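Wrist Camera Gallery: Table Setup Practice for Household Manipulation Cells
Burnik Works Notes, tabletop series. Compiled by Gudrun Pfeiffer. 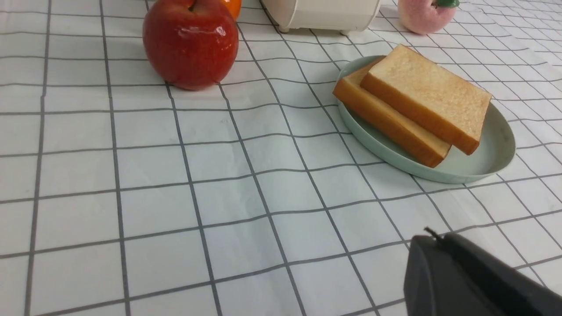
Plate task, wrist view. Two slices of bread on a green plate, checked cloth, gripper at lower right.

This page accompanies revision 4 of the Burnik house rules for tabletop cells. The rules cover the cloth, the props, the wrist camera, the approach path and the record kept for each run. They apply to the cells at Burnik and Surnen. The Ametepe cell follows the same text, with a different section on lighting that has not yet been merged.

The entries below are grouped by the section of the rules they belong to. Section numbers have gaps where older clauses were withdrawn.

Section 2. Cloth and surface

2.1 Patterned cloths are permitted. A printed grid gives the reviewer a quick check on camera angle, as the cells get smaller and closer together with distance. In the plate view the lines run slightly diagonally across the table.

2.2 The grid is not a measuring scale. Printed cloth stretches, and the squares are only roughly square once it has been laid. Distances are taken from the calibration board.

2.3 Creases. Light wrinkles are acceptable. The plate view shows faint ones at lower left and along the right side, and this is within the rule. A fold that stands high enough to tilt a plate or catch a fingertip is not. The operator runs a flat hand from the center of the table to each edge before the first run and after any prop change.

2.4 The cloth is clipped under the table on all four sides. Clips on the top surface are a collision risk and were withdrawn from the rules in January, following a snagged finger pad at Surnen.

2.5 Replacement cloths come from the same roll where possible. When a new roll is opened, the calibration run is repeated and the roll number goes in the cell log.

Section 3. Props

3.1 Props may be real or artificial. The record must state which, from the prop list. It must not be judged from the video. Glossy fruit is the usual cause of mistakes: the large red apple in the plate view has a polished, waxy look, and a reviewer working from pictures alone can only guess.

3.2 Highlights. Shiny skins give small white spots under overhead light. These are tolerated on background props. On the target object they are limited to what the depth check can pass, and the check is run with the gripper at standoff height.

3.3 Bread. Two slices may be stacked if they are offset, so that the edge of the lower slice stays visible to the wrist camera. The stack in the plate view meets this: the lower slice extends to the left and to the front, and the upper one lies a little to its right. Stacks with all edges aligned are a separate task with its own code, and the two must not be mixed in one batch.

3.4 Real bread is changed on the schedule in the cell log. Stale slices are stiffer and shift the grip force results. Crumbs are brushed off the cloth, never blown – compressed air is not allowed within reach of the optics.

3.5 Plates. A raised rim is preferred for placing tasks. Part of the plate surface should remain open to allow a fingertip to come down beside the food. The empty area on the right and lower right of the green plate is the kind of clearance intended.

3.6 Soft and fuzzy props, such as the pale pink fruit at upper right, are kept in closed bags between sessions. Lint on a textured surface changes how it looks under the lamps and, over a long series, how it grips.

3.7 Appliances are treated as fixed obstacles unless the task sheet names them as a target. Any appliance with feet is entered in the collision model down to the tabletop. The gap underneath is not modeled as free space. The cream-white unit at the back of the plate view stands on small feet and falls under this clause.

Section 4. Camera at the wrist

4.1 Part of the gripper should appear in view. It gives a fixed reference for checking that the mount has not moved. A lower corner is the preferred position, and the plate view has it at lower right.

4.2 The gripper finish should be matte. Dark grey is accepted. Bare metal is covered or painted before the cell is signed off, as reflections from the lamps drift across the view when the wrist turns.

4.3 Loose items at the gripper. Anything thin that projects from the tool, wire or otherwise, must be identified in the tool drawing. If it is not in the drawing, the cell stops until it is. Cable ties are trimmed flush.

4.4 Background objects may run out of view at the top edge. The target may not, at standoff. Reviewers have sometimes rejected good runs over a cropped apple or a sliver of orange at the back; neither is grounds for rejection when the target is the bread.

4.5 The lens is wiped with a dry cloth at the start of each session. Solvent wipes are used only with the camera off the mount.

Section 5. Approach and clearance

5.1 The open part of the table is left open. The left half and lower middle of the plate view carry nothing but cloth, and the default retreat path is planned over such an area. Tools, tape, cups and spare props are kept on the side cart.

5.2 Standoff height is set at 50 mm above the tallest point of the target stack. It is measured from the fingertip, with the gripper closed.

5.3 Side clearance to any neighboring prop is also 50 mm at the start of the approach. Where a layout cannot meet this, it is marked as a crowded layout and run at reduced speed.

5.4 The two values above are separate parameters in the controller and stay separate in the records, even though they currently match. A single shared setting was tried at Willell and made later edits hard to trace.

5.5 No hands over the table while the arm is enabled. Straightening a prop requires a full stop, a confirmed stop light and a new layout check. This applies to small corrections as well.

Section 6. Lighting

6.1 Light is bright, even and from above. Soft shadows under the objects are expected and useful, since they show that the prop is resting on the cloth. The shadow by the red apple is a fair example of an acceptable edge.

6.2 Hard double shadows indicate that one lamp is out of position or has lost its diffuser. The session is paused and the lamp log is checked.

6.3 Window blinds stay closed for the whole batch. Partial closing is not permitted, even on overcast days.

Section 7. Records

7.1 Each layout receives a number. The current library holds 174 approved layouts across the Burnik and Surnen cells. Withdrawn layouts keep their numbers and are not reused.

7.2 The record lists the target first, then the support, then fixed obstacles, then background props. For the plate task this gives bread, plate, appliance, fruit. Colors are written in plain words. "Green plate" is sufficient; shade names from supplier catalogs are not used.

7.3 Uncertain items are recorded as uncertain. If a reviewer cannot tell an orange from a tangerine, the entry reads "orange fruit" until the prop list has been consulted.

7.4 A still picture shows a position at one moment. It may be used to confirm layout, clearance and camera mount. It may not be used to confirm a successful grasp, which requires the force trace and the full video.

7.5 Corrections to a record are added as a new line with initials. The old line remains readable.

Changes from revision 3

Clause 3.7 extended to cover all footed appliances – it previously named only kettles.
Clause 4.3 now refers to the tool drawing in place of the parts list.
Clause 5.4 added.
Clause 7.2, order of obstacles and background props exchanged.

Open points: the Ametepe lighting section, and a wording for cloths with woven patterns, which the present 2.1 does not cover. Comments go to Gudrun Pfeiffer through the Burnik document desk, quoting the clause number.

Page last revised 6 August 2023.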